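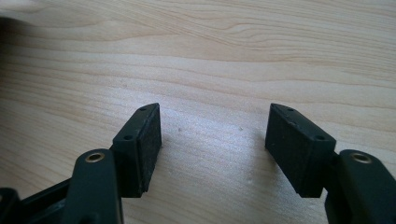

About Lotitz

Lotitz cleans, reshapes, repairs and packs fabric headwear. Most of what comes to us is baseball caps. We also take knit hats, fleece hats, bucket hats and the occasional sun hat with a stitched brim. We do not work on straw, leather or fur.

Our customers are sports teams, schools, shops with returned stock, and people who have one cap they want to keep wearing. The work is the same for all of them. A team order gets a box and a packing list, and a single cap gets a smaller box.

Home
About Lotitz
Services and prices
Sending us your caps
Contact

How we started

Lotitz was started by Bontu Endale and Mihret Degefa. Bontu had been doing alterations for a dry cleaner in Tarus, where caps came over the counter every week and were usually sent home again. The cleaner had no good way of doing them. The presses were made for shirts and pants, and a cap that went through with the regular wash came back with a bent brim. She began taking them home and working on them at her kitchen table in the evenings.

Mihret ran the stockroom of a sporting goods store across the street. She had shelves of returned caps that could not be put back out for sale, most of them with nothing wrong except a crushed crown or a makeup mark on the sweatband. The first job the two of them did together was a carton of those. The store put nearly all of them back on the rack.

For the first year they worked out of Bontu's kitchen and Mihret's garage. The first order large enough to be a problem came from Kirnthorpe, a youth baseball league, which sent its caps at the end of the season and wanted them back before the holidays in December. There were caps on the stairs, on the washing machine and along the back of the couch. They went back on time, and after that we looked for a proper space.

Where we work

We moved into the Teshome Building in Tarus on Monday, April 15, 2024. We are on the ground floor at the back, and the entrance is from the parking lot. The building was offices before, so the floor is carpeted, which we had planned to change and have not. It is easier on the feet and quieter. The wet work is done in a separate room with a tile floor and a drain.

The tables in the main room have light wooden tops. Mihret picked them out. A pale surface shows loose threads, lint and dye transfer, and at the garage we had been working on a dark green folding table where you could lose a needle in plain sight. The tops are wiped down between orders.

Every cap has its turn on a table before anything else is done to it. We lay it down on its side, look over the crown and the brim, check the strap and buckle, turn out the sweatband and look at the lining. Patches and embroidery are checked for lifting at the corners. What we find is written on a paper slip, and the slip stays with the cap until it leaves the building.
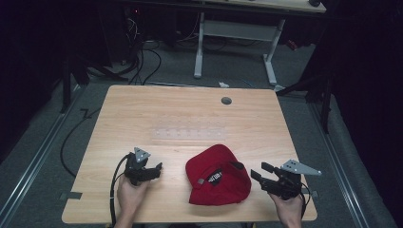

Only one cap is looked over at a time. Early on we tried doing them in stacks and found that small things got missed, mostly loose stitches near the back opening and buckles that had started to pull through. It is slower this way. If you send us a large order, the inspection is the part that takes longest, and we would like you to know that when you are planning around a date.

What happens to a cap

After the inspection the cap is sorted by fabric and color. Reds are kept to themselves. Red dye moves more easily than people expect, and a deep red cap can mark a white one just by sitting damp against it, so reds have their own basins, their own towels and their own drying shelf.

Cleaning is by hand, with cool water and a soft brush. We work on the sweatband first and the outside last. Patches are done with a cloth. Caps with a cardboard brim, which includes a lot of older ones, are not soaked at all. Those are spot cleaned only, and we will tell you in advance if we do not expect much of an improvement.

Drying takes 2 days. The caps are set over forms with a fan running at the low setting, and we do not use heat. Once dry, the crown is steamed lightly from the inside and shaped by hand.

Repairs come after that. The ones we do most often are:

Replacing a sweatband
Restitching a seam or a loose panel
Sewing down a patch
Replacing a strap or buckle
Reattaching a label
Closing a small tear in the lining

We keep thread in the colors we see the most. For anything unusual we send you a snip of the closest match before we sew. Bontu does the repairs herself and checks the work of the people she is training.

Fleece and soft fabric

Soft goods were added because teams kept putting them in the box with the caps. Fleece and felt-type fabrics are handled differently. They have no brim to hold them, they pick up every bit of lint in the room, and they will stretch if they are lifted by one end while wet. We dry them flat and turn them often. A rolled edge or a lined opening has to be opened out and checked on the inside too, where the seam is under the most strain.

Labels are worth a mention. We leave all original labels in place unless you ask us to take them out. If a label is loose we sew it back along its own stitch holes. Shops in particular need the labels to stay where they are, and collectors feel strongly about it.

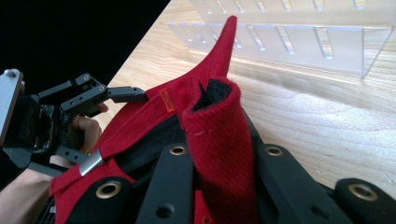 Red fabric with its small orange label, on a light wooden tabletop in the main room.

Packing and sending back

Caps are packed crown up, each with a roll of plain paper inside to hold the front. We fit 8 to a standard carton. More would fit, but the brims start to press on each other. Soft items go in a separate bag on top. The inspection slip goes in with the cap, so you can see what we found and what was done about it.

Standard turnaround is 10 working days from the day we receive the box. Team orders are scheduled separately – please write to us before you send one, especially in the fall.

Last year we handled 1179 pieces. That is the most we have done in a year and near the limit of what we can do properly in the space we have.

Who we are

Bontu Endale is in charge of cleaning and repairs. She trained as a tailor and still makes most of her own clothes.

Mihret Degefa handles orders, packing and shipping, and is the person who will answer if you call. She also keeps the account of every repair we have done, which is useful when the same cap comes back a few years later.

We have part-time help during the busy season. We train people on inspection first and they stay there for a good while before they pick up a needle.

What we don't do

We don't print, embroider or sell caps. We don't dye them, and we don't do rush orders. We can't promise to remove ink, paint or old sweat stains, although we will try if you want us to. If a cap is too far gone we will send it back as it came and charge only for the postage.

Visiting

You are welcome to drop off caps in person. Ring at the parking lot door of the Teshome Building and someone will come out. Please put a note in the bag with your name, a phone number and anything you already know about the cap, such as whether it has been through a washing machine.

Drop-off hours are on the Contact page. We close for the last week of December.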